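The Sofa Is Where the Laundry Goes
Living with a pale sectional, a pile of clean clothes and no folding table

Oct 15, 2020

Most homes have a place where clean laundry waits. In a few it is a shelf or a folding table. In the rest it is the sofa. It is the largest soft, flat surface in the home, it stands at a comfortable distance from the television, and it is usually free in the middle of the day.

Furniture makers know this, although they seldom say so in a catalog. Woltness, which sells modular sofas from a showroom in the Flidora district, asked buyers last January what they did on their sofas besides sit. The answers came back from 15 households. Sleeping was first, eating was second, and sorting laundry was third, ahead of reading and well ahead of having company over.

A chaise section is the best part of the sofa for the job. It has no arm on the long side, so it can be reached from two directions, and it is deep enough to take an adult shirt laid out flat with the sleeves spread. The drawback is height. A seat is lower than a table, and anyone folding a full load on it will do a good deal of bending. Sitting on the floor beside the chaise helps. So does working in short rounds, with 8 pieces or so brought over at a time and put away before the next lot arrives.

Fabric matters more than people expect. A fine weave with a heathered grain holds a folded stack in place, where leather lets it slide. Light gray hides lint from white clothes but shows every thread of red and navy. It also shows dye. A damp red jersey left overnight on a pale seat can leave a pink patch, so anything brightly colored should be fully dry before it goes down. The same goes for white pieces lying under red ones.
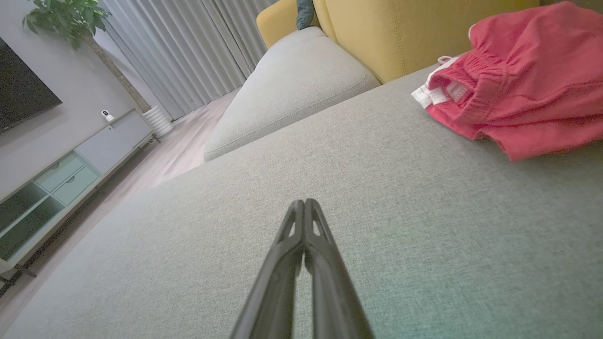
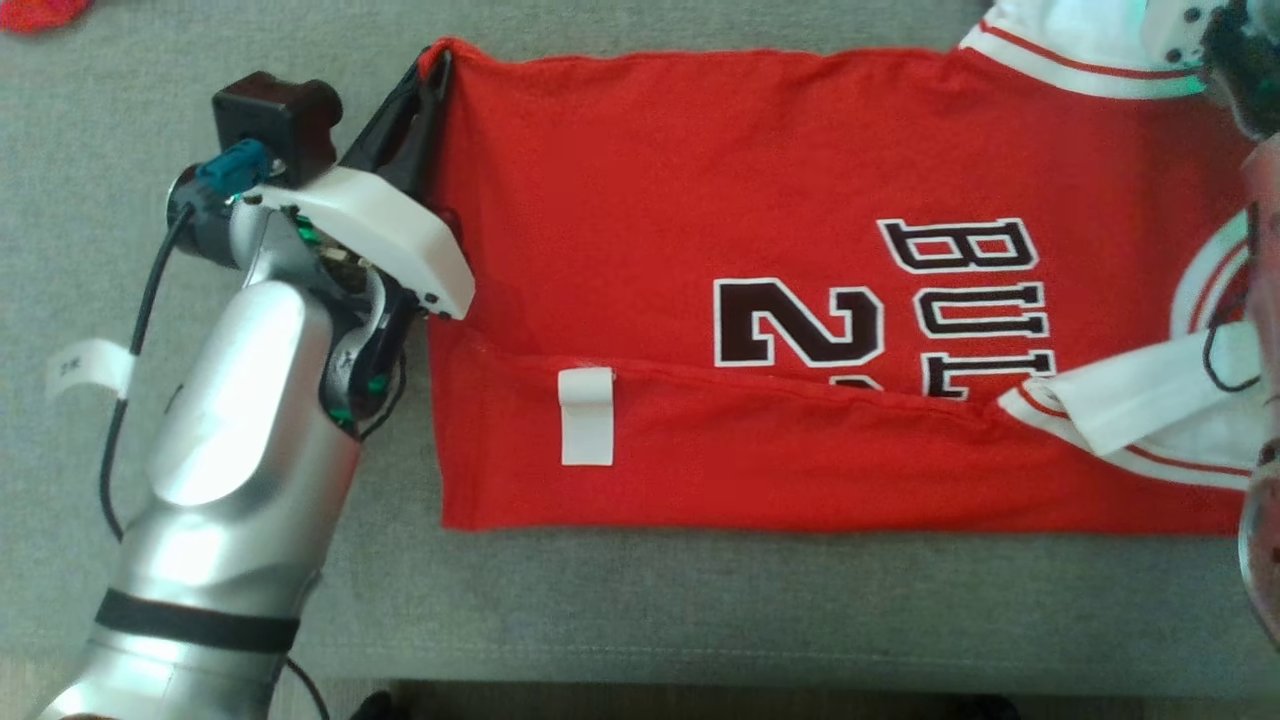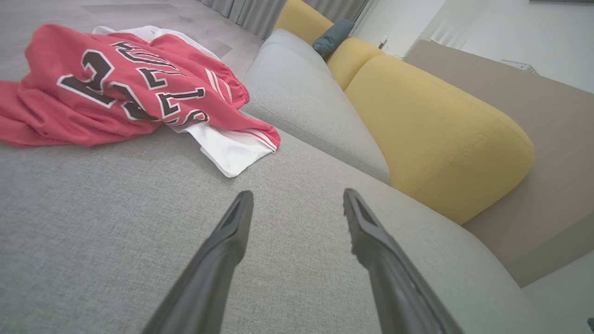

Red sportswear on light gray upholstery. The Chicago Bulls jersey in the second picture is folded flat and laid sideways.

Basketball clothes are a fair test of anyone's folding. The fabric is slippery and light, and a jersey has no sleeves to give it a shape. Large numbers and lettering add stiff areas that do not want to bend where the rest does. Left in a heap, the print takes on creases that are slow to drop out, and on older jerseys it may crack along them.

The method that works best is a plain one. Lay the jersey face down and smooth it from the collar to the hem with the flat of the hand. Bring both sides in to the middle so the edges meet, then fold the hem up once, toward the collar. Stop there if the drawer is wide enough. A second fold saves space but puts a hard line across the number. For a jersey that is worn often, this does not matter much. For one that was bought to keep, a hanger is better.

Shorts are easier. Hold them by the waistband, lay one leg over the other, and fold the legs up to the elastic. The waistband should end up on the outside – it is the heaviest part and keeps the rest closed. Shorts with trim down the side look neater if the trim is kept to one edge.

Then there is the question of what else is on the sofa. Loose cushions take up the space the laundry needs, and small ones work their way down behind the backrest and stay there. Vivum, which makes cushion covers, suggests moving them all to one end before starting. This is good advice. Clothes go down the same gaps, and a sectional with separate backrests has several of them. Running a hand along each gap after folding takes under a minute and usually turns up a sock.

Care of the sofa itself is simple. Brush the seat along the weave once a week, and use a damp white cloth on spots, never a colored one. The upholsterers at Vieira recommend turning loose seat cushions every 6 weeks if the same section gets daily use. They also like buyers to check the rub count on the label. For a sofa that is only sat on in the evening, 3,000 is too low, and it is certainly too low for one that doubles as a work surface.

Mixed colors are worth a thought for anyone buying now. Sectionals in two shades, such as a gray seat with a mustard backrest, have become easier to find. The darker or stronger color wears best where heads and hands rest. The paler one can go on the seat, provided the covers come off for washing. Ask to see the zipper before ordering.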